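Vavuritz よくあるご質問

卓上で物を押して動かす小さなロボットアーム「Vavuritz」の製作ページに来てくださって、ありがとうございます。製作日誌のコメント欄やメールで同じようなご質問をいただくことが増えてきまして、そのたびに少しずつ違う答えを書いてしまうものですから、いちど落ち着いてまとめておくことにしました。話が長いのは昔からの癖です。お急ぎの方は見出しだけ拾って読んでください。お茶でも淹れてからゆっくり、という方は大歓迎です。

内容は思い出したときに書き足しています。最後に大きく直したのは6月で、配線のところと、校正のところがだいぶ変わりました。前に読んだ覚えのある方も、そのふたつだけはもう一度見ていただけるとうれしいです。

そもそも Vavuritz は何をするものですか

机の上に置いた物を、棒の先でそっと押して、決めた場所まで動かすアームです。それだけです。つかみません。持ち上げもしません。「ロボットアームなのにつかめないんですか」とがっかりされることもあるのですが、押すだけでも案外奥が深くて、かれこれ9か月ほぼこればかりやっています。

最初はわたしも指のついた手先を作ろうとしていました。二本指の、よくある形のものです。ところが指を動かすためのモーターを先端に載せると手首が重くなり、手首が重いと肘のモーターを大きくしなければならず、肘が大きくなると今度は根元が負けて、という具合に、どこまで行っても終わりが見えませんでした。ある晩、指を外した状態でなんとなく動かしてみたら、びっくりするほど軽やかに動いたんですね。それで、じゃあこのままでいいか、と思ってしまったわけです。

名前の読み方を教えてください

「ヴァヴリッツ」と呼んでいます。工房では縮めて「ヴァヴ」と呼ばれています。意味は特にありません。図面のファイルに名前をつけなければいけない場面で、キーボードを適当にたたいたものを少し整えただけです。かっこいい由来を期待してくださった方、すみません。

どこで作っているのですか

半分は自宅、半分は共同工房の Platex です。自宅では机に向かってできること、つまり図面とプログラムと、はんだ付けの細かいところをやります。音や粉の出る作業、板を切ったり穴をあけたりするのは Platex です。集合住宅に住んでいますので、夜に丸のこを回すわけにもいきません。

アーム本体は今は Platex の奥の作業台に置かせてもらっています。木曜の夜はたいていそこで何かしら動かしていますから、会員の方は気軽に声をかけてください。通電中に手を伸ばすのだけは、ひとこと言ってからにしていただけると助かります。ゆっくり動くように見えて、原点復帰のときだけは思いのほか速いです。

会員でなくても見学できますか

できます。Platex の受付で見学の申し込みをしていただければ、工房の中をひととおり見て回れます。ただ、アームがいつも動いているとは限りません。分解されてトレーの中に並んでいる時期も結構あります。わたしとしては分解されているときのほうが見どころが多いと思うのですが、お子さんと一緒に来られる場合は動いているほうがいいでしょうから、事前にメールをください。

自分で作ってみたいのですが、何から始めればいいですか

いちばん多いご質問です。そして、いちばん答えに迷うご質問でもあります。

もし電子工作も木工も初めてでしたら、アームより先に土台を作ることをおすすめしています。地味ですよね。わかります。わたしも最初は土台なんて後でいいと思っていました。机にクランプで留めて、さあ動かすぞと意気込んで、動かした途端に机ごと揺れて、先端がふらふらと円を描くのを三週間ほど眺めて過ごしました。プログラムが悪いのだと思い込んで、制御の数値を延々といじっていたのです。土台をしっかりさせたら、その晩のうちにおさまりました。

土台ができたら、次は根元の関節だけを作って、棒を一本つけて左右に振ってみてください。一軸だけでも「決めた角度で止める」というのはなかなか楽しいものです。そこで嫌にならなかった方は、たぶん最後まで行けます。

費用はどのくらいかかりますか

これは本当に答えにくくて、いつも困ってしまいます。手元にあった部品を使ったところもあれば、三回買い直したところもあるからです。買い直した分を入れるのか入れないのかで、ずいぶん印象が変わります（家族には入れないほうの額を伝えてあります）。

お金がかかるのは関節のモーターと減速機、それから電源です。逆に、板やねじ、配線材は思ったほどかかりません。もし予算を削るなら外装や見た目のところを削って、減速機は削らないでください。安い減速機は、買ったその日は動くのですが、ガタが出はじめると先端の位置がまるで信用できなくなります。わたしが買い直した三回のうち二回はこれです。

モーターと減速機はどこのものですか

今使っているのは Lundgren のキットに入っていた減速機と、それに合わせて選んだモーターです。Lundgren の説明書は図が少なくて、最初は組む向きがわからず往生しました。軸の細いほうが下です。これだけ覚えておいていただければ、あとはなんとかなります。

組む前にグリスを一度拭きとって、塗り直しています。やらなくても動きますが、冬の朝の Platex は冷え込むので、塗り直す前は動きはじめがどうにも渋かったのです。暖かいお部屋で使われる方は、気にしなくていいかもしれません。

ねじは付属のものをそのまま使っています。緩み止めは根元の関節だけに塗りました。全部に塗りたくなる気持ちはよくわかるのですが、手首まで塗ってしまうと、次に分解するときに泣きます。泣きました。

電源は何ボルトですか

12ボルトです。途中で電圧の高いものに替えようかとも考えましたが、Platex の備品の電源がこの電圧でそろっていて、困ったときに借りられるのが何よりありがたいので、そのままにしています。

モーター用と制御基板用は、電源から出たところですぐ分けてください。以前の製作日誌では一本の線から両方に配っていましたが、肘が勢いよく動いた瞬間に基板が落ちる、ということが何度かありました。6月に書き直したのはここです。古い配線図を印刷してお持ちの方は、申し訳ありませんが捨ててください。

非常停止はつけたほうがいいですか

つけてください。ここだけは遠慮なく言わせてもらいます。

押すと自分で戻らない、回すと戻る形の大きなボタンを、利き手と反対の側に置いています。利き手は工具を持っていることが多いですからね。ボタンはモーター用の電源だけを切るようにつないであり、制御基板のほうは生きたままです。こうしておくと、止めたあとで記録を読んで、何が起きたのか調べられます。

ただし、モーターの電源を切るとアームは自分の重さで下がってきます。うちのは棒の先が板にこつんと当たって止まりますが、手を挟むと痛いです。止めたから安心、ではなく、止めたらまず手を引く、と覚えておいてください。

図面は公開していますか

していますが、正直に申し上げると、あまり親切な図面ではありません。自分が読めればいいと思って描いたものですから、寸法の抜けがあちこちにあります。気づいた方が教えてくださるたびに足していますので、前よりはずいぶんましになりました。ありがとうございます。

ひとつだけ注意していただきたいのは、根元の柱の取り付け位置です。作業台の奥の縁から測るのか手前の縁から測るのかで、古い版と新しい版が逆になっています。新しいほうは手前からです。それから、作業台の横幅は854ミリで描いてありますが、これは Platex の台がたまたまその幅だったというだけのことで、特別な意味はありません。「なぜこんな半端な数字なのか、計算の根拠を知りたい」という丁寧なメールをいただいたことがあって、お返事を書くのに少し勇気がいりました。

制御のプログラムは何を使っていますか

Zundlow です。同じ工房で使っている人がいたので教わりながら始めて、そのまま居着いてしまいました。画面は素っ気ないのですが、動作を一行ずつ書いて、一行ずつ試せるところが性に合っています。

Zundlow でつまずきやすいのは座標の向きです。初期設定のままだと、手前に動かしたつもりが奥に動きます。設定で反転できますけれど、反転させると今度は記録の読み方が逆になってややこしいので、わたしは設定には触らず、作業台の手前の縁に矢印を描いた紙テープを貼ってしのいでいました。原始的ですが、いちばん間違えませんでした。

ほかのソフトでも動くと思います。関節の角度を送って、今の角度を読み返せるものなら何でも構いません。別のもので動かせた方がいらしたら、ぜひ教えてください。リンク集に載せたいです。

校正はどうやっていますか

前は定規と分度器でやっていました。今は作業面の穴を使っています。

作業面には、小さな穴が規則正しく並んだ青いパネルを敷いています。穴の間隔がわかっていますから、棒の先をいくつかの穴の真上に順番に持っていって、そのときの関節の角度を記録すれば、ずれの傾向がわかります。四隅に近い穴と、真ん中あたりの穴を混ぜて使うのがこつです。手前の列だけで合わせると、奥に行くほど外れていきます。

やり方を順に書くと、こうなります。まず上に載せた木の板をどけます。電源を入れて、原点に戻します。そのまましばらく待ちます。わたしはこの間にコーヒーを淹れに行きます。それから穴をひとつ選んで棒の先をゆっくり下ろし、横から覗き込みながら、真ん中に来るまで少しずつ動かします。合ったら記録して、次の穴へ。終わったら板を戻して、板の厚みのぶんだけ高さの基準を上げます。

この最後の「高さの基準を上げる」を忘れると、最初の一手で棒が板に突っ込みます。わたしの板の裏返した面には、その跡がいくつか残っています。

なぜパネルの上にわざわざ木の板を載せるのですか

穴に引っかかるからです。パネルの上に直接ブロックを置いて押すと、角が穴の縁にかかって、つんのめったり急に向きを変えたりします。制御が悪いのか穴が悪いのか見分けがつかなくなるので、平らな板を一枚はさむことにしました。

板は、明るい色の木を何枚か幅方向に継ぎ合わせて一枚にしたものです。継ぎ目の段差だけは丁寧に削ってください。目で見て平らでも、指の腹でなでるとわかる段があります。ブロックはその段がちゃんとわかるようで、継ぎ目をまたぐときに少しだけためらうのです。紙やすりを当て木に巻いて、継ぎ目と直角ではなく木目に沿って、気長にかけてください。

塗装はしていません。一度つやのある仕上げを端材で試したら、滑りすぎて、押したあとにブロックがつーっと先へ行ってしまいました。あれはあれで面白かったのですが、面白がっていると仕事になりませんので。

棒の先はどうして丸いのですか

はじめは平らに切り落とした棒を使っていました。平らだと、板に対して少しでも傾いたときに縁だけが当たって、引っかき傷がつきます。丸くしておけば、多少傾いても当たり方があまり変わりません。高さを合わせそこねたときの被害も小さくてすみます。

太さについてもよく聞かれます。細いほうが狭いすき間に入れますし、太いほうがまっすぐ押せます。わたしは何本か作って、結局まんなかの太さに落ち着きました。どれがいいかは押す物の大きさによりますから、二、三本作って比べてみるのがいちばん早いと思います。

どんな物を押させているのですか

色と形の違う小さなブロックです。星形、円柱、六角、ハート、三角、四角と、いろいろ混ぜています。同じ形ばかりだとすぐにうまくいってしまって、うまくいった気になって、形を変えた途端にまるでだめ、ということがありました。それからは最初から混ぜることにしています。

お題として多いのは「同じ色どうしを寄せる」です。ばらばらに置いたところから始めて、色ごとにくっつけていきます。人間の指なら何でもない遊びですが、棒一本でやると、片方を寄せている間にもう片方を押しのけてしまったり、くっついたと思ったらくるりと回って離れたり、なかなか思いどおりになりません。
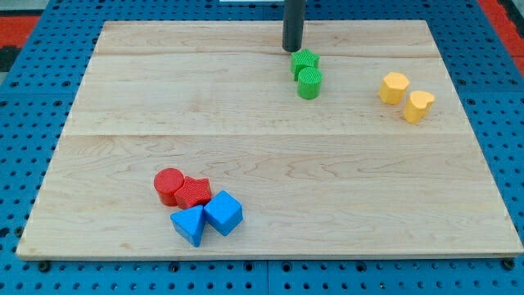 形によって性格がずいぶん違うのも、やってみて初めて知ったことです。円柱は素直に見えて、中心を少し外すと横へ逃げます。四角は面の真ん中を押してやれば行儀よく進むのに、角を押すと回りはじめて止まりません。星はくぼみに棒の先がおさまると驚くほど安定します。その代わり、腕の先を押すと風車のようになります。ハートはまだよくわかりません。押す側を選べばきれいに進むのですが、どの向きでもうまくいく押し方はまだ見つけられていません。何かご存じの方がいらしたら教えてください。本気でお待ちしています。

押す速さは、自分が思うよりさらに半分くらい遅くするのがちょうどいいようです。せっかちな方には（わたしもですが）つらいところですけれど、速く押して行き過ぎたぶんを反対側に回り込んで戻すより、はるかに早く片づきます。

カメラで見て自動で動かしているのですか

今のところは、手元の操作器で動かすときと、あらかじめ書いた手順で動かすときの両方があります。ブロックの位置を見つけて次の一手まで自分で決める、というところは、まだ作りかけです。

色で見分けるのは簡単だろうと高をくくっていたら、青で見事につまずきました。作業面のパネルが青いのに、青いブロックを入れてしまったのです。板の上だけを見るように範囲を絞ればいいのですが、板が少しずれるとパネルが範囲に入り込んで、巨大な青いブロックを見つけたことになってしまいます。パネルを別の色に替えるか、青いブロックをやめるか、板がずれても大丈夫な仕組みを作るか。いちばん面倒なのを選んでしまい、それで作りかけのままになっているというわけです。

これまでにどのくらい動かしましたか

ちゃんと記録を取りはじめてからは、押す動作の列を1,127回動かしました。記録を取る前のぶんはわかりません。

うまくいったものだけを残したくなる気持ちをぐっとこらえて、途中であきらめたものも残してあります。あとで見返すと、失敗の記録のほうがよほど役に立ちました。同じ場所で同じように逃げられているのが一覧になると、ああ、ここで毎回奥側の関節が遅れているんだな、とわかります。Zundlow の記録は日付ごとにファイルが分かれますので、その日のひとことを書いたメモを同じフォルダに入れておくと探しやすいですよ。「寒い」「減速機から変な音」「お腹がすいて集中できず」など、そんな程度で十分です。

動かしているうちに先端がずれてきます

まず棒の根元の止めねじを見てください。たいていここです。細かい振動で少しずつ緩み、棒が上に逃げたり傾いたりします。締め直して、棒と受けの境目に細い線を一本引いておくと、次に緩んだとき一目でわかります。

止めねじが緩んでいないのにずれる場合は、肘の関節を疑います。電源を切ってから先端を軽くつまんで左右に揺すり、かくかくする感触があれば、減速機のガタです。隙間を詰めて直ることもありますが、そうでなければ交換になります。

どちらでもなければ、板が動いていないか確かめてください。わたしはこれに気づかず、二晩かけて関節を全部ばらしたことがあります。板が指一本ぶん横にずれていただけでした。

完成品やキットの販売予定はありますか

ありません。お声をかけていただけるのは本当にうれしいのですが、ひとつ組むたびに設計を変えてしまう性分で、同じものをふたつ作れたためしがないのです。お売りしても、説明書と中身が合わないことになると思います。

かわりに、Platex の会員の方が組み立てに挑戦されるときは、できる範囲でお手伝いしています。はんだ付けだけ、校正だけ、というご相談でも構いません。

子どもと一緒に作れますか

土台と板なら、小学生くらいのお子さんとでも楽しめると思います。やすりがけは特に人気です。わたしより根気のあるお子さんもいて、以前手伝ってもらった板はいまだにいちばん滑らかです。

電源まわりは大人の方がやってください。動かすときは、先ほどの非常停止のボタンをお子さんに任せるのもいい方法です。責任重大な係だと話すと、本当に真剣な顔で見張ってくれます。少しでもあやしいと押されますので、なかなか先へ進みませんけれど。

次は何を作る予定ですか

ブロックを最初の位置に戻す仕組みがほしいと思っています。今は一回終わるごとに手で並べ直していて、アームを動かしている時間より並べている時間のほうが長い日もあるくらいです。板ごと傾けて一か所に集める案と、アーム自身に散らかさせる案があって、工房では後者のほうが面白がられています。わたしも散らかすほうに傾いていますが、板の縁から落ちたブロックを誰が拾うのかという問題が残っています。

それと、棒の受けを工具なしで外せるようにしたいです。図面は描きかけで、受けの内側の寸法がまだ決まっていません。

質問を送りたいのですが

このページの下にあるメールフォームからどうぞ。お返事は遅いです。週末にまとめて書いていますので、一週間ほど何もなくても、忘れているわけではありません。

動かなくて困っているというご相談のときは、電源の電圧、使っているモーター、それから「最後にうまくいったのはいつで、そのあと何を変えたか」を書き添えていただけると、やりとりが一往復減ります。「何も変えていません」というメールのうち何通かは、書いている途中で思い出されたようで、末尾に「今、直りました」とついていました。そういうお便りも楽しみに読んでいますので、消さずにそのまま送ってください。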